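Two grippers, one kitchen and a very long Saturday at Jorner

Saturday, February 10, 2024

By Gladys Henao

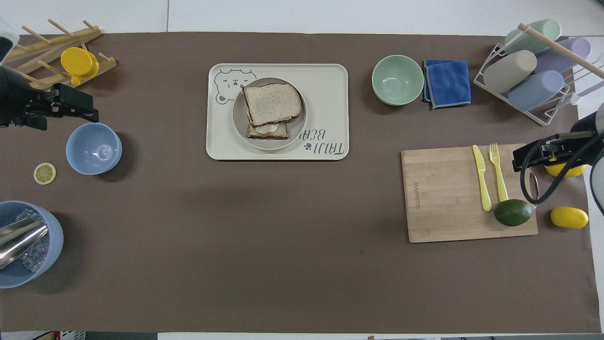 I promised I'd write up the gripper trials once we had enough runs to argue over, and we now have plenty! Zohreh Khosravi and I have been at Jorner since the start of the week putting two sets of fingers through the same kitchen jobs: the stock hard ones that came with the arms, and the softer Fillska pair that everybody in the building has an opinion on.

We did 648 runs all up, split evenly between the two sets. Each run is one pick and one place, with both arms available and a person driving them from the next bench. Cups onto the rack, cutlery off the cutting board, lemons and the avocado into a bowl, the cloth folded and moved over. Zohreh drove the mornings and I took the afternoons, so you can blame me for the after-lunch dip in the charts.

The short version is that the Fillska fingers won on fruit and the stock ones won on anything thin. I dropped a lemon only twice with the soft pair, and I was dropping them all the time with the hard ones (they squirt out sideways if you close a touch off centre, and then you're chasing them across the lab floor). The plastic knife and fork went the other way. Soft fingers just kind of squish over the top of a fork lying flat, and I spent most of Wednesday muttering at it.

Cups were closer than I expected. Both sets got them by the rim without much fuss, but the handled one took a lot more wrist turning than the plain ones, whichever fingers were on. Shirin Najafi reckons that's a reach problem and wants the arm bases moved 200 mm closer together before we do any more. She's probably right, though it means recalibrating the cameras again and I did that last time.

The sandwich was Zohreh's idea and I'm glad she pushed for it. You learn a lot about grip force from bread! We set the controller to its gentlest setting and the hard fingers still left dents in the crust, while the soft ones could shift the top slice without tearing it, as long as you went slowly. Average time for that job was awful with both.

We also swapped controllers partway through, from our old Rweyemamu box to the newer Pandilow one. The lag feels shorter to me and Zohreh says she can't tell the difference. I've only got 106 runs on the Pandilow so far, so I'm not putting a number on it yet.

Next round is in March, with Elaheh Rashti driving and a third set of fingers that Defne Sarıgül is printing now, soft pads with a hard tip. If you'd like a turn on the controls, put your name on the sheet outside room 902. Bring your own lunch, please.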